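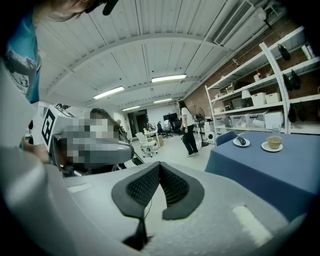
How often do the finger pads on the hand-held pair need changing?

Every 448 grasp cycles at the moment, or sooner if either pad fails the card test. The old interval was longer and we were finding slip in the logs before anyone had looked at the pads.

16th July, hand-held pair, pad change and re-zero

Carried on from yesterday's note about the left unit reading a small opening when it was fully closed. Rajkumari had already swapped the cable with the spare and the reading stayed where it was, so the cable goes back in the good box. I took the left unit apart at the finger base first thing. The fixing screw on the inner finger turned with almost no effort. It should not do that. Cleaned the thread, put a drop of the medium threadlocker on it and ran it back in to the mark on the driver. Left it 40 minutes before closing the fingers on anything.

While it was sitting I did the pads. Both units got new ones from the Bravirik bag. Removal is the same as last time: warm the back of the pad, lift from the tip end, peel toward the base. Pulling from the base leaves a strip of adhesive under the rim and then you spend longer scraping than you did on the rest of the job. Wiped down with alcohol, let it dry, pads on, clamped closed on a folded cloth. The left outer pad went on slightly crooked and I redid it.

Card test after the pads were set. A strip of business card between the fingers, trigger closed, pull straight up, then pull toward the tips. Left unit held in both directions. Right unit held straight up and let go toward the tips on the first pull. Closed it again and it held on the next ones. I think the new pad still had some release powder on it. Wiped it, tested again, held. Watch this one.

Re-zero, for whoever does it next, in the order that worked:

Hold the unit with the fingers pointing up, nothing in them.
Open all the way and let the reading settle.
Close all the way and wait for the reading to settle again. Don't squeeze hard at the end, just reach the stop.
Save the zero in Kerova under the unit's own name. It does not stop you from saving left over right. Ustyna did that in March and we lost an afternoon to it.
Open and close once more and read the number.

Left now closes to zero and comes back to zero. Right was fine before and is fine now, saved again anyway so both have the same date on them.

Marker cubes

Checked the cube on each unit for play by holding the body and pushing the cube with a thumb from each side. Left is solid. Right had a little movement and a faint click. The two small screws under the mount were snug, so I took the mount off and found the locating pin had worn its hole oval. Printed mounts do this. Fitted a new mount from the Serrano drawer and pressed the pin in with the vise, slowly. No click now.

A new mount means the cube offset has to be measured again. Rami ran the tracking side and I held the units. We used the usual routine: fingertips resting on a fixed point, body swept in a cone with the tips kept still, then the fit. First run on the right came back with a residual over our limit. I had let the tips wander on the far side of the sweep. Second run was good and we saved that one. Ran the left as well for comparison and it agrees with the saved value, so I left the old file in place.

Don't touch the printed faces of the cubes when doing any of this. Skin grease puts a shine on them and detection drops out at steep angles under the ceiling lights. If a face does get marked, dry cloth only. The alcohol takes the print off (we have one cube in the scrap tray to prove it).

Start position check at the table

Azucena asked for this to be added to the setup sheet. Before each block the operator brings both units to the front edge of the table and holds still until Kerova reports both cubes found, then keeps holding for 3 seconds so the start pose can be averaged. The units should be level with each other and clear of the operator's own forearms. Most of the bad starts I looked through came from one cube being turned in toward the body.

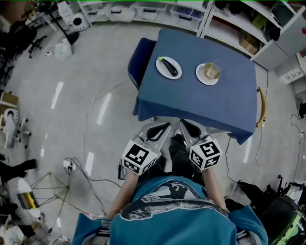 Both units held at the front edge of the blue cloth, eggplant on its plate at far left.

Table height is 66 cm on the tape, same as the setup sheet. The cloth needs pulling straight before each block. If it rides up at the front, the fingertips catch in the fold when the operator comes off the start position and the first part of the motion has a jerk in it. Jussara suggested clips under the edge. I have no objection as long as they are not metal ones with a lip sticking up.

Cables. The one from the left unit should have a loose loop at the wrist before it drops. Without the loop, the connector takes the pull every time the operator reaches across, and I suspect that is how the screw worked loose in the first place — the whole finger base gets tugged in the same direction over and over. Can't show that from the logs. I will put paint marks on the base screws of both units tomorrow so we can see if they turn.

Also cleaned the trigger slides with a dry brush. No grease on them. Someone had put grease on the right one at some point and it had collected lint. It moves better dry.

Short run at the end with Rami operating: plate moves, mouse onto plate, glass lift and set down. No dropouts on either cube. Right pad held on the glass. Opening width on the left tracked the way it should and returned to zero after the last close. Log is saved under Trisadgate, maintenance folder, with the old and new offsets for the right cube next to each other.

Still to do

Paint marks on the base screws, both units.
Order pads, one set left in the bag.
Print two more cube mounts with the hole reamed instead of printed to size. Ask Ustyna which material the last good ones were.
Card test on the right unit again before the first block tomorrow, tips direction especially.
Change the pad interval on the setup sheet. It still shows the old number and Jussara went by it last week.
Label the spare cable as tested.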